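Hand tool pair, setup and upkeep. Minutes, bedroom site

In the room: Mererid Lewis (chair), Berwyn Llewellyn, Lowri Penry, Jae-hoon Wi
By phone: Reece Crabtree, joined at item 2
Notes: Lowri

1. Last minutes

Agreed. One fix: the spare spring kit went to Plirkden, not to Satia. Berwyn has the receipt. February action on a second hex driver still open, Berwyn is using his own.

2. Fingertips

Jae-hoon changed the blue tips on Trosudik 219 before the bedding work. Old pair had gone shiny on the inner face and one was lifting at the root. New pair in, screws snug, no glue this time. Mererid asked why no glue. Jae-hoon: last pair took him an hour to scrape off and he scratched the finger doing it.

Reece wants the tips swapped as a pair even when only one is bad. Berwyn thinks that's a waste. Left it as pairs for now, look again when the box is half gone.

Fleece is the first thing to try after a tip change. Thick fold, easy to get hold of, and if the tips are toed in wrong you feel it right away in the trigger. Fold it first, don't just throw it down.

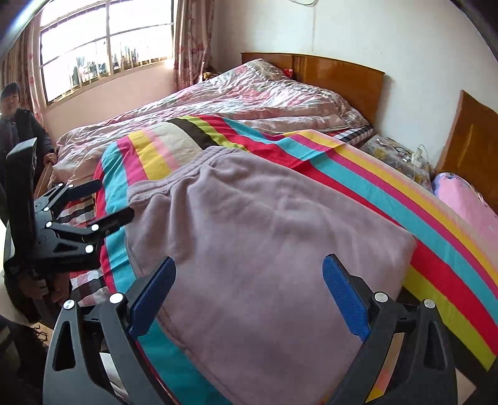 3. Markers

White dots on the arms. Reece says any dot with a raised edge gets replaced same day, don't press it back down with a thumb. Wipe with dry cloth only. Lowri had been using the glass spray, will stop.

Jae-hoon to keep the dot template in the lid of the case so it stops going home in people's bags. Dots go on with the jaws fully open, not half way.

4. Closing force and the return spring

Long one. Trigger on 219 was coming back slow. Jae-hoon stripped the linkage, found grit in one of the lower joints, cleaned it out and put it back with dry lube. Pull at the trigger is now 80 grams heavier than it was, he thinks becuase the old spring had gone soft and he changed that too. Mererid finds it tiring. Berwyn doesn't notice.

Options talked through:
- go back to the soft spring (nobody keen)
- the middle spring from the Lazaridis set, on order
- leave it, shorter turns each

Leaving it until the middle spring arrives. Shorter turns, swap hands when you want to.

Reece asked for the joints to be checked for side play at the start of every day. Hold the base, wiggle each arm. Anything that clicks, tag it and put it down.

5. Cleaning the jaws

Currently done when someone remembers. Jae-hoon wants a number. Agreed every 600 closes on bedding, every 300 on knits. Log sheet to be changed to match.
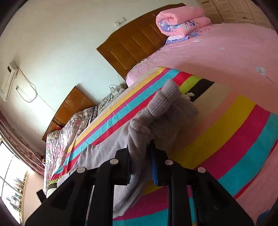
Lint is the main reason for the lower number, and most of it ends up in the linkage and not on the tips. Berwyn showed where he picks it out, down low, with a wooden toothpick. With something like the gray knit you've got cloth going in between the jaws and then carrying on down behind the black bars, so it is rubbing on parts we never wipe. Wipe them. Also a ribbed cuff is thick, it bunches, so take hold in the narrower part below it like we did there and don't try to force the jaws over the cuff. Metal tweezers are banned near the blue strip, Jae-hoon was firm on this.

6. Cables and case

Cables off the floor where they can be. Lowri nearly went over one. Velcro to be bought, black, wide sort. Case foam is tearing at the hinge side, Berwyn will patch it with tape and we see how long it lasts.

Charging: one lead per charger, label both ends. Mererid has the labels already but not the pen.

7. Any other business

Reece asked if Satia want their own copy of the upkeep sheet. Yes but after the new numbers are on it.
Mererid: please write the log in the room, not later from memory. Two lines last week were clearly guesses.

Actions

Jae-hoon: fit middle spring when it comes, weigh the trigger pull before and after. Dot template into case lid.
Lowri: new log sheet, 600 / 300. Velcro.
Berwyn: foam, hex driver (again).
Reece: daily side play check written up, half a page max, send to all.
Mererid: labels, pen, tell Satia.

Next meeting same room, time to be confrimed by Mererid.

Last updated: March 2026
Contact: Lowri Penry, upkeep notes | Copyright Plirkden | Back to top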